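Sunday, April 7, 2024
Bin picking cell, gripper and wrist camera check
Written by: Rasmus Grīnberga

Why I opened the cell
Since the last finger change the arm was closing a little late on the small cubes. In the log of Drulla I found 63 picks with the warning "grip width out of range" from a total of 700. That is too many for such an easy part.

What I did
Cleaned the finger pads with alcohol and a cloth without lint. Tightened the two screws of the left finger, one was loose by almost a quarter turn. Then I made the zero position of the gripper again. The old offset was 270, the new one is 176. I wrote both on the sheet inside the cabinet door.

After this, test with the cubes, low speed, lid of the control box closed.

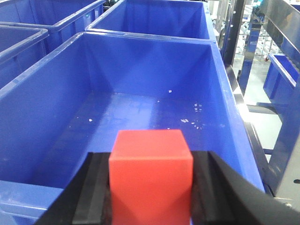

Red cube. White flecks on the bin floor, mostly on the right half. 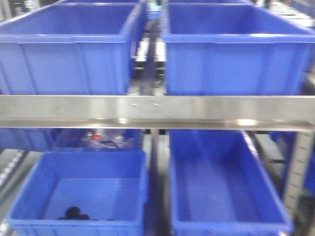
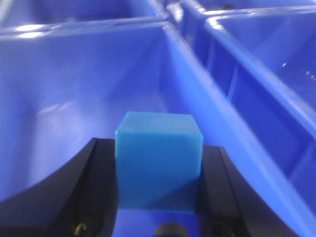 Light blue cube, between the fingers.
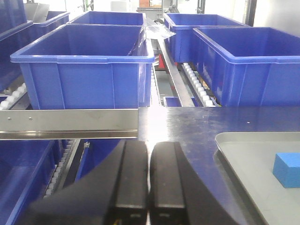
Still open
1. Vacuum the bins. The flecks can disturb the segmentation, I have seen it before with the Prostix parts.
2. Blue cube on blue plastic has low contrast. Ask Ondberg if we can raise the exposure of the wrist camera only for this part number.
3. The transparent film over the rim of the big upper bin must go away before we run at full speed.
4. Black parts in the lower left bin: take out and put in the box for Ackroyd, they do not belong to this test.
5. Rollers of the flow track: turn each one by hand. Did not have time today.

Do not change the offset again before the log has one full shift with the new value. If the warning comes back, look first at the screws of the left finger.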